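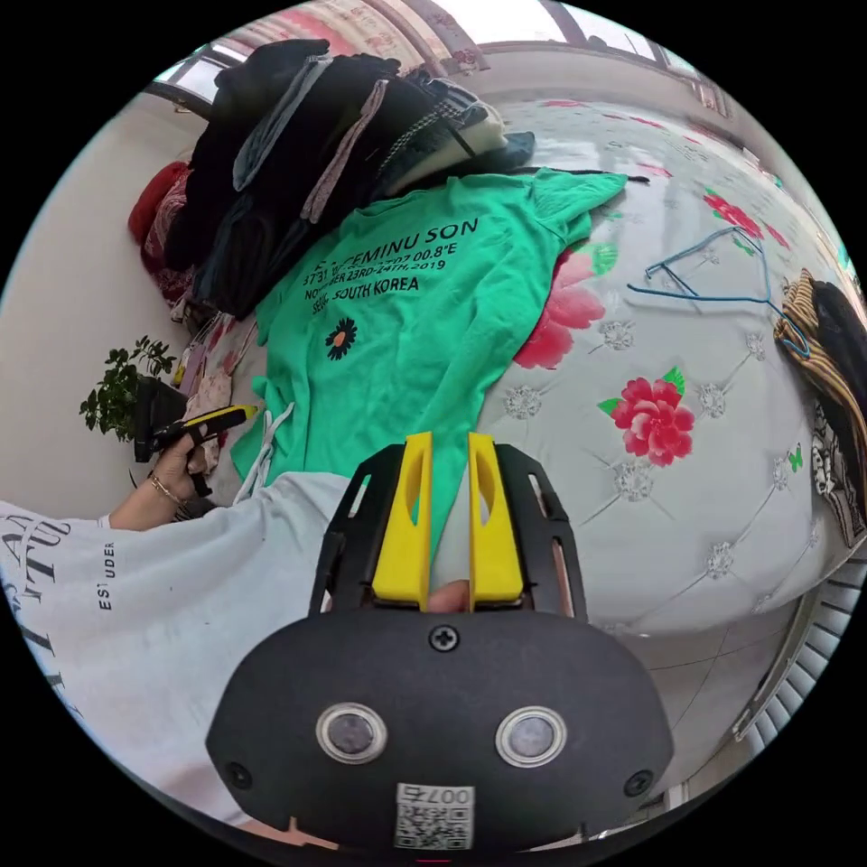 The two yellow fingers, up close.

I'd been putting off the trip to the Closano clothing swap since it moved out of the library basement, mostly because I couldn't face my own closet. Well, it's back for the fall at the old Sastry building, and I went, and I came home with more than I took (of course I did!).

For anyone new to it, the rules haven't changed much. You bring clean clothes, you get a paper ticket for each piece, and you trade the tickets for whatever you like. The limit is now 7 pieces per person, down from what felt like no limit at all last spring, when people were wheeling in suitcases. Kids' stuff doesn't count toward it. Coats cost two tickets, which caused a bit of grumbling at the door, but I think it's fair – a good winter coat is worth a couple of T-shirts any day.

Doors open at three in the afternoon, and if you want jeans, be there at three. By the time I'd parked over by Prevow Hardware and walked back, the denim rack was down to white capris and one very brave pair of flares.

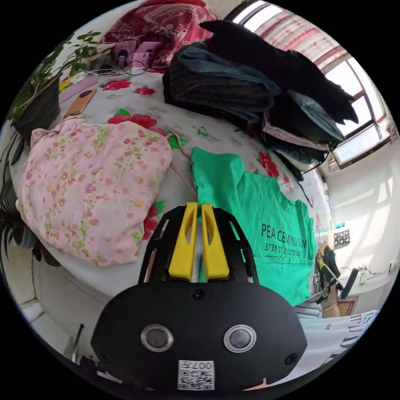
I did much better with sweaters. I got a green cardigan with all its buttons, a gray pullover that I'm pretending is for my sister, and a wool vest I have no plan for whatsoever. The shoe corner is still hit or miss, and I'd love it if people would tie their pairs together before dropping them off. I spent far too long hunting for the other half of a lovely brown loafer and never found it.

The new thing this season is a mending corner, with thread and spare buttons from Fomix, the fabric shop on the square. You can sit down and sew on your own button, or leave a hem for next time and pay two dollars. I left a skirt, so I guess I'm committed to going back.

The swap runs through the end of September, and anything still on the racks after that goes to the shelter's winter drive. They're short on men's sizes and could use more hangers, too, so bring some if you've got extras. Parking behind the building is free, but the side gate sticks, so give it a good shove.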